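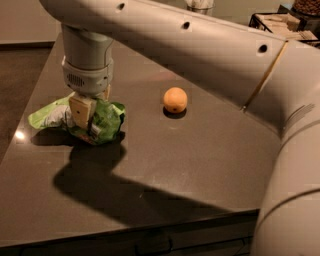 Crisps, clementines and a very clear worktop

May 9, 2023

I'd been told to come hungry, which was good advice, because the first thing I was offered at Kusitz was a snack. It's a small shop that packs lunches for walkers and cyclists, and the owner makes most of them up herself in the kitchen at the back. She put the kettle on, found me a stool and got going before I'd even taken the top off my pen.

"People think the sandwich is the hard part," she said. "It's the bits round the sandwich. You can make a lovely sandwich and then ruin somebody's day with a squashed banana."

She doesn't pack bananas any more. She has strong views on bananas (most of them unprintable) and the piece of fruit in a Kusitz lunch is a small orange, nearly always a clementine when she can get them. I asked whether people complained about having to peel it halfway up a hill.

"Some do! But it comes in its own wrapper, doesn't it? You can sit on it, more or less. I had a chap come back who'd had one in his jacket for six days and he ate it in front of me. I wouldn't have, but he said it was fine."

The crisps are another matter. I hadn't realised how much thought could go into a bag of crisps until I'd listened to somebody who handles them every day. They go in last, on the top, never down the side. She used to put them in flat underneath everything, thinking they'd be out of the way, and all anyone got was crumbs.

"The bag's mostly air and the air is what you want to keep," she told me. "If you press on it to make the lid shut, you've had it. Take something else out. Take the biscuit out and eat it yourself if you have to."

I wanted to know about the kitchen too, as it's a good deal plainer than I'd pictured. The worktop is dark, a greyish brown with a faint speckle to it, and there's next to nothing on the wall side that isn't used daily. She chose the colour after years of working on a pale one in her old place at Brisen, where every tea ring showed.

"Of course now I can't see the tea rings and I have to go looking for them," she said. "I bend down and look along it with the light behind. You get a shine off it, so anything sticky shows up as a dull patch. My knees don't thank me."

Her day starts early. Bread first, then fillings, then the boxes laid out in two rows so she can go along with one thing at a time - butter all the way down, then cheese all the way down, and so on. She tried doing each lunch from start to finish and found she was forever leaving out the napkin. Fruit is wiped and goes in at the corner. Anything with a soft spot gets put to one side for juice, or for whoever is visiting, and yes, I did look rather closely at mine after that.

We talked a bit about packaging, which she's clearly fed up with. She'd love to sell crisps loose in paper and has had three goes at it. The first lot went soft by dinnertime and the second tasted of cupboard. The third was all right but the paper went see-through with grease, and she says customers bought with their eyes and left them sitting there. So it's back to shiny bags for now, and there's a box by the door where walkers can drop the empties on the way home. Some of the ones that come back aren't even hers.

"I don't mind that," she said. "Better in my box than in a hedge. I do wish they'd tip the crumbs out first, though."

In September she's hoping to start a smaller lunch for children, with half a sandwich and the clementine already started - just a little tear in the peel at the top, so small fingers can get in. She's been testing how long one lasts once it's been opened like that. She reckons a morning, no more, and then the edge of the peel goes leathery and they lose interest.

I asked what she has for her own lunch, expecting something clever. She laughed at me.

"Toast, standing up. And the crisps from any bag that's been leaned on."

I left with a packed lunch of my own, meaning to save it for the bus. I had the crisps open before I'd got to the stop, and the clementine was in my coat until the next evening.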